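22 January 2025

Spent most of the day on the hand-held grippers at Nurnwood. The left one had been closing a touch late since before the weekend, and yesterday it started dropping things it ought to hold, so I put it on the bench first thing and took the jaws off.

The mesh pads were the trouble, or most of it. The left pad had lifted at the bottom corner, and there was fluff packed in behind it. I picked it out with a dental probe, wiped both faces down with alcohol and left them while I had my tea. The glue had gone brittle. Scraped it back to clean plastic and stuck both pads down again with the thin tape Lâm sent, which is easier to live with than the glue. Clamped for 17 minutes. I meant to give it 20 but Cayetano wanted the bench.

While it was open I checked the slide. Dry on one side. One drop of oil, worked it back and forth, wiped off what came out. One of the screws that hold the housing together is nearly rounded off. I have put it back in but it won't come out many more times, so I must ask Skikley for spares. They want an order of 80 as a minimum, for a screw the size of a grain of rice.

The right one only needed its marker card looking at. The card had worked loose at the back and was rocking when you moved quickly, and that shows up later as the tracking jumping about. New tape under it, pressed flat. Cayetano thinks we should screw the cards on. He may be right, but then we would have to line them up again every time one gets bent.

Calibration after lunch. Opened and closed each gripper 9 times and wrote down the widths. The right one was fine. The left one read 2 mm wide when fully shut, so I set the zero again and repeated the lot, and after that the two agreed.

Then on to trying them on the yellow stuff. It is a good test for pads as it is so thin and light, and a jaw that doesn't meet properly lets single strands slip through. I have written in the log that the left pads want looking at again at the end of the month.

Womville rang about their cell at half past four. Same fault as in the autumn by the sound of it - a cable rubbing where it goes round the elbow. Told them to leave it switched off and I would come over tomorrow with the spare. Need to find the spare.

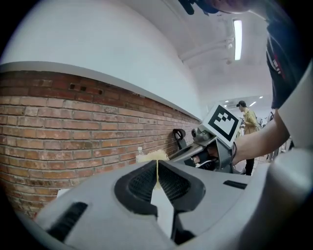

A strand between the pads, with the second gripper on the right.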